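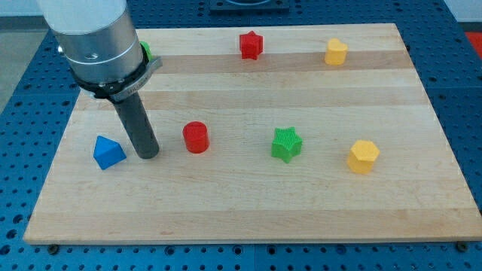 Schneidbrett aus hellen und honigfarbenen Ahornstreifen auf blauem Lochblechtisch, darauf farbige Formklötzchen.

Checkliste Küche und Ausgabe, Haus Juhl – mit Anmerkungen aus der Begehung

17. Juni 2018, von Margareta Coman

Seite drucken | Seite per E-Mail senden

Die Liste ersetzt die Fassung vom letzten September. Begangen wurden Küche, Spülbereich, Trockenlager und Ausgabe, dazu der Flur bis zum Lieferanteneingang. Teilgenommen haben Mohcine Slaoui für die Küche und ich für die Hausverwaltung. Bewertet wird mit i. O. (in Ordnung), M (Mangel, Frist vier Wochen) und S (sofort abstellen).

1. Schneidbretter und Arbeitsflächen

1.1 Holzbretter ohne Risse und offene Leimfugen – M
Zwei Bretter im unteren Regal haben offene Fugen an der Stirnseite. Aussortieren, nicht nachleimen. Die übrigen können bleiben, müssen aber abgeschliffen werden, sobald sich Schnittspuren mit der Bürste nicht mehr sauber bekommen lassen.

1.2 Holzbretter nur für Brot, Gebäck und trockene Ware – i. O.
Für rohes Fleisch und Geflügel sind die Kunststoffbretter da. Die Zuordnung hängt neben dem Waschbecken und wird eingehalten.

1.3 Bretter stehen zum Trocknen aufrecht – M
Bei der Begehung lagen mehrere Bretter flach aufeinander, das mittlere war an der Unterseite feucht. Ein Ständer ist vorhanden, steht aber hinter den Blechen und wird deshalb nicht benutzt. Bitte umstellen.

1.4 Arbeitsflächen glatt, Silikonfugen geschlossen – M
Fuge links vom Herd auf ganzer Länge dunkel. Neu ziehen.

2. Messer und Maschinen

2.1 Messer im Block oder an der Leiste – i. O.
Bitte weiterhin keine Messer ins Spülwasser legen. Im Verbandbuch stehen dazu seit der letzten Begehung 3 Einträge.

2.2 Aufschnittmaschine: Fingerschutz und Restehalter vorhanden – S
Der Restehalter fehlte und wurde später in der Schublade mit den Kellen gefunden. Er ist wieder montiert. Die Maschine darf ohne ihn nicht eingeschaltet werden, auch nicht für ein kurzes Stück.

2.3 Rührmaschine schaltet bei geöffnetem Schutzgitter ab – i. O.
Probelauf gemacht, schaltet ab.

2.4 Anschlussleitungen unbeschädigt, Prüfplakette gültig – M
Am Wasserkocher in der Ausgabe ist die Plakette abgelaufen. Das Gerät bleibt bis zur Prüfung im Büro. Die Prüfliste umfasst 183 Geräte für das ganze Haus. Der private Toaster aus dem Pausenraum steht nicht darauf und gehört entweder angemeldet oder nach Hause.

3. Kühlung und Lager

3.1 Temperaturen werden täglich eingetragen – M
Kühlschrank 1 lückenlos. Beim Gefrierschrank fehlen 6 Einträge, alle an Tagen mit Vertretung. Mohcine Slaoui hängt das Klemmbrett jetzt direkt an die Tür und nimmt den Punkt in die Einweisung auf.

3.2 Türdichtungen sauber und anliegend – i. O.
Die Dichtung am Gefrierschrank wird spröde. Noch kein Mangel, beim nächsten Mal ansehen.

3.3 Angebrochene Ware beschriftet – M
Mehrere Dosen ohne Datum. Das Etikettengerät von Codico druckt wieder, es war nur die Rolle falsch eingelegt. Wer damit nicht zurechtkommt, nimmt Kreppband und Stift. Das reicht völlig.

3.4 Keine Ware auf dem Boden – S
Mehlsäcke standen direkt auf den Fliesen. Noch während der Begehung auf den Rollwagen gestellt.

4. Spülbereich und Reinigung

4.1 Reiniger in Originalgebinden, nicht neben Lebensmitteln – i. O.
Datenblätter im grünen Ordner vollständig. Der neue Klarspüler von Flidley ist ebenfalls abgelegt.

4.2 Handwaschbecken frei zugänglich, Seife und Papier vorhanden – M
Im Becken standen Kaffeetassen. Es ist ausschließlich zum Händewaschen da – das Schild war unter den Seifenspender gerutscht und klebt jetzt höher.

4.3 Boden trocken und rutschhemmend – M
Vor der Spülmaschine steht nach jedem Durchgang Wasser. Vermutlich der Ablaufschlauch. Die Firma Trerkbridge ist angefragt, ein Termin steht noch aus. Bis dahin Abzieher bereitstellen und nach jedem Spülgang benutzen.

5. Brandschutz und Rettungswege

5.1 Feuerlöscher sichtbar und geprüft – i. O.

5.2 Löschdecke am Platz – i. O.
Für Fettbrände ist sie nicht vorgesehen. Dafür hängt der Fettbrandlöscher neben der Tür. Bei der Befragung wussten das nicht alle, daher noch einmal in der nächsten Teambesprechung ansprechen.

5.3 Filter der Abzugshaube gereinigt – M
Deutlicher Fettfilm. Der Reinigungsplan nennt als Abstand einen Monat, abgezeichnet wurde zuletzt vor längerer Zeit.

5.4 Flur und Lieferanteneingang frei – S
Leere Getränkekisten vor der Fluchttür. Sofort weggeräumt. Der Punkt stand schon in der letzten Liste. Kisten kommen in den Hof, auch bei Regen.

6. Erste Hilfe

6.1 Verbandkasten vollständig und nicht abgelaufen – M
Blaue Pflaster fast aufgebraucht, Kühlkompresse fehlt. Nachbestellung läuft über das Büro.

6.2 Aushang mit Ersthelfern aktuell – M
Zwei Namen sind veraltet. Neuer Aushang folgt, sobald die Kursbescheinigungen vorliegen.

Erledigte Punkte bitte in der rechten Spalte des ausgedruckten Bogens mit Kürzel und Datum abzeichnen. Der Bogen hängt an der Innenseite der Lagertür. Was innerhalb der Frist nicht zu schaffen ist, wird mir schriftlich gemeldet. Die Nachbegehung beschränkt sich auf die Punkte mit M und S.

Kontakt: Hausverwaltung Haus Juhl | © 2018 Haus Juhl | Nach oben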